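4. Setting up your stay in Cerunholm with the Drakurier app

This section replaces the leaflet you were handed with your booking, which Viera Hrnčiar and I both tried to follow and gave up on. The app does work. It does rather less than the leaflet claims, so set it up at home, on your own wifi, and keep your paper confirmation until you've checked out.

4.1 Before you travel

1. Install Drakurier and open an account with the same email address you used for the hotel. A different address gives you an empty screen and no warning.
2. Choose "Visitor". "Guest" is for people who already live there and are having someone to stay, a choice of words I can't defend.
3. Type in your booking number without the spaces.
4. Wait for the green tick. The leaflet says it's instant. Mine took 30 minutes and Viera's came the next morning.

Note: the app will offer you the Skastex travel pass at this point. Skip it for now and see 4.3.
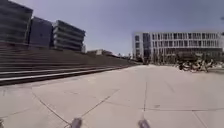
4.2 Picking a district

The app sorts hotels by something called "match", which as far as I can tell means whoever pays most. Turn it off.

1. Open Stay, then Filters, then Sort.
2. Change "match" to "distance".
3. Set the distance to 800 metres from the place you'll really be spending your time. The station is the default, and very few people come to Cerunholm for the station.
4. Untick "include partner areas", or you'll be shown rooms across the river that are described as central.

The Old Quay is the safe choice for a first visit. You can walk to most things, and there are places to eat that stay open after nine. The Vallejo is the hotel everyone recommends there - decent beds, thin walls, breakfast not worth the extra. Ask for a room at the back.

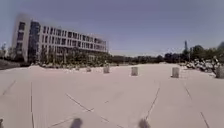
The Upper Town has the views and the hill to go with them. If you have heavy cases, the "short walk" on the hotel pages should be read as a climb.

Caution: prices shown on the map leave out the city tax. The full amount only appears on the last screen, after you've put your card in.

4.3 Adding the travel pass

The pass covers trams and the river boat. It doesn't cover the airport bus, whatever the picture on the button suggests.

1. Go to Wallet and tap Add.
2. Pick the two-day pass. The longer one only pays for itself if you ride all day, every day.
3. Turn off "renew". It's on to begin with.
4. Take a screenshot of the code, in case the app logs you out on the tram.
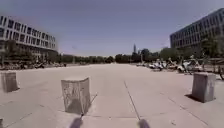 Note: inspectors are supposed to accept the screenshot. Amerley Yakubu has had one accepted and one refused on the same line, so make of that what you will.

4.4 Arriving

1. Turn on location only when you reach the hotel door.
2. Tap "I'm here" and wait for the room number.
3. If nothing happens, close the app and try once more.
4. If nothing happens again, go to the desk. 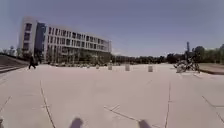 Between November and the spring the desk at smaller places shuts early, so ring ahead if you're coming in on a late train. The chat button in the app promises a reply at any hour, and I've yet to get one after supper.

Last checked Tuesday, May 29, 2018. Menu names change with most updates.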